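Stolska puts its kitchen robot to the dish test

Stolska has begun trials of a robot arm meant to put away dishes and restock shelves, the company said in December. The first round covers bowls and small racks, at a test site in Prureck.
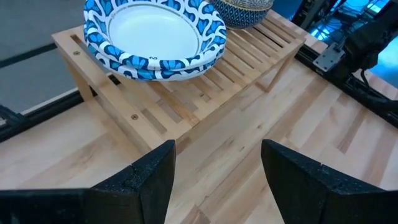 The arm has worked through 2,724 attempts so far. Stolska says it manages around 80 percent of single bowls without help. Stacks are harder -- the gripper often takes two paper bowls when asked for one.

Atanasov, a housewares chain, plans to try the system in 3 stores next spring, with staff on hand to step in. A home version has no date or price. The company said it wants 200 clean runs in a row first.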